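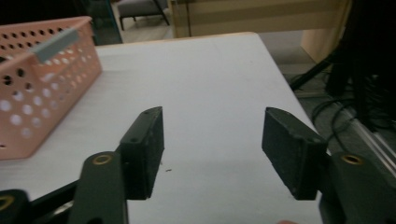
Table surface with the pink basket on the left. Small dark speck on the white.

Friday, March 10, 2023
Zurside, laundry table
Entry by V. Aaltonen, comments from R. Ikonen marked RI

Carried over from the last entry: new cover on the table, basket position, cloth order, lint. Also the question of whether the pink basket stays or goes back to Peltonen. It stays for now.

Cover

The Neltura paper comes off the roll at 75 cm. The flat part of the table top, inside the rounded border, is a little narrower than that, so the full width rides up on the rounding and lifts along the long side. Once it lifts, cloth edges get under it. The previous cover had been creased down over the border by hand and the crease tore near one corner.

Cut the new sheet to 73 cm. It now stops just short of the border and lies flat to the edge. Raimo held the far end while I ran the knife along the long ruler. The first cut wandered at the end and had to be recut, which cost one length of paper. The offcut is good enough for wiping paper and is in the drawer with the knife.

Fixing: double-sided tape under the corners and one strip at the middle of each long side. No tape on top this time. Tape on top catches knit fabric, and the old strips had collected enough fuzz to be visible from the door.

RI: Use the low-tack tape next time. The normal one will take the finish off the wood.

Agreed. Low-tack is on the order list.

The paper is a pale, slightly bluish white with a matte surface. Two effects on the work. White cloth is harder to find on it than on the bare wood, mainly at the hems. Dark lint and grit are much easier to find, and that is the reason for keeping it. Wiped the sheet with a dry cloth after taping. A damp cloth cockles it, as noted last time by both of us independently and in stronger language.

Basket

Pink plastic, perforated walls, a handle on each short side. It is the small one. The larger gray basket is still at Peltonen with the towels in it.

Condition: no cracks in the base. One of the holes in a long wall has a molding burr on the inside, found by running a cotton sock along the wall until it caught. Took the burr down with the deburring knife, then repeated with the same sock. Caught again, less. Second pass cleared it. The remaining holes were checked with the same sock on both long walls. Short walls not checked.

Handles: both seat fully when pushed down. The one nearer the window has more play than the other. Does not matter for a load this light, would matter for wet towels.

Position is the part that has moved around most this week. Tried so far:

Left side of the table. Leaves the most clear surface in one piece. Long reach for anything that has to go back in.

Middle of the sheet. Short reach from both sides, but it splits the free surface into two smaller areas, and anything larger than a hand towel has to be folded in half before it can be laid down.

Far edge. Good surface in front, poor view into the basket over the near wall. Small items get left behind in the bottom.

I prefer the left side for folding and the middle for unloading. Raimo prefers the middle for everything. We did not settle it. Whoever is working puts it where they want and writes the position at the head of the sheet, so that entries can be compared.

No position marks on the paper for now. Pencil marks transfer to light fabric.

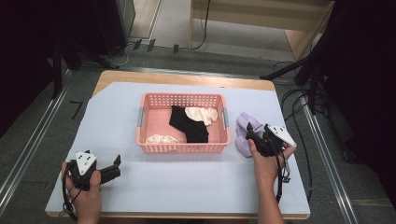 4 min read

Load, as laid for the middle position: black piece diagonally across the basket, cream cloth at the upper right partly over the top edge of it, white rolled cloth in the lower left corner against the near wall. Lavender cloth on the paper to the right.

Remarks on the load, by piece.

Black. Causes no trouble with visibility, on the paper or against the pink. It is the piece that sheds. After a session the paper under it needs wiping before anything light goes down in the same spot. Lay it in flat if possible. Balled up, it hides smaller things under it.

Cream. Crumples and stays crumpled. Against the paper the edge is readable, but only just, and under the evening light I lose it. Shake it out once by two adjacent corners before laying it down. Shaking it over the basket drops lint into the basket, so turn away from the table first.

White rolled. Should go in rolled, per the Tutell sheet. The roll loosens if it is put in the middle of the basket and keeps its shape in a corner. Roll toward the wall. Found that a roll started from the hem holds better than one started from the fold, contrary to what I wrote in the previous entry. That remark is now crossed out.

Lavender. Nearly the same tone as the paper in poor light. Folds well and holds a crease after one press with the flat of the hand. Its main problem is that a loose corner lying on the sheet looks like a wrinkle in the sheet. Caught myself trying to smooth it down.

RI: Put the lavender on the right, always. If it is on the left it ends up between the basket and the edge and goes on the floor.

Tested this in a limited way by having him do it on the left. It went on the floor.

On order of unloading: top piece first, whatever its color. The Tutell sheet asks for light before dark. With the basket this small that means pulling a light piece out from under a dark one, and the dark one comes along or turns over. I would change the sheet to say that light and dark are separated on the table, not in the basket. Will send it as a proposed wording with the next parcel.

Proposed wording: "Take the uppermost piece first. Place light pieces and dark pieces on separate areas of the cover. Wipe the cover between loads."

Raimo wants "cover" changed to "paper." I have left it. Peltonen uses a cloth cover.

Folding surface

Checked the sheet for level by laying the long ruler across it in both directions. There is a low area of 2 mm toward the far side, in the wood and not in the paper. Cloth does not care. A rolled piece does, it creeps toward the low area if left alone and unrolls on the way. Noted so that no time is spent looking for a draft.

The carpet under the table is flat enough that no shims are needed. The table does rock slightly when leaned on at the corner nearest the door. Tightened the leg bolt on that side. Less rock, not gone. The insert may be stripped. Leave it until the paper has to be changed and the top is clear anyway.

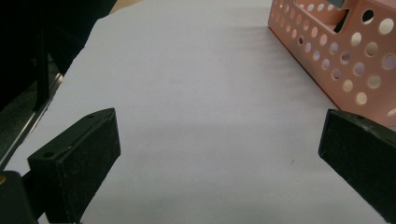
Basket wall from the side. Holes nearest the viewer look larger and more oval.

Basket wall and snagging

More on the holes, following the burr. Their edges are rounded on the outside face and sharper on the inside. A buttonhole tab or a care label can go into a hole from the inside and stay there. It happened once with the cream cloth: the label went through and the whole cloth hung from it when lifted. Nothing torn. Freed it by pushing the label back through with a finger from outside.

Options:

Line the basket with a thin cotton sheet. Raimo is against it, one more piece to confuse with the load.

Keep labels toward the center when loading. Costs nothing, will be forgotten.

Trim the labels. Not our cloths to trim.

Going with the second and will count it as a loading fault when it is not done.

A side benefit of the perforation: with the basket on the white paper, a dark piece left in the bottom can be seen through the wall without leaning over. A white piece cannot. Check the corners by hand before calling the basket empty. The white roll has been missed that way by me, and I had put it there.

Cleaning

Grit comes from the underside of the basket whenever it has been set on the carpet. Small dark specks, dry, not greasy, wipe off without marking the paper. Turn the basket over and brush the base before it goes up on the table. The brush hangs on the hook by the switch. If it is not on the hook, it is in the sink room.

Lint goes in the bin at once. It was being pushed to the edge of the sheet and brushed off onto the carpet, where the vacuum does not get close to the table legs.

Open items

Low-tack tape, on order list (VA).
Leg bolt and insert, door corner (RI, when the paper is changed).
Proposed wording to Tutell (VA).
Snag check on the short walls of the basket, same sock (RI).
Ask Peltonen if the gray basket has the same holes. If it has slots, ask for a photo of the inside edge before it is sent over.
Spare lengths of paper to be cut to 73 cm and stored flat. Rolled ones curl at the ends for the whole first day.

RI: Sock is in the knife drawer. Do not put it in the load.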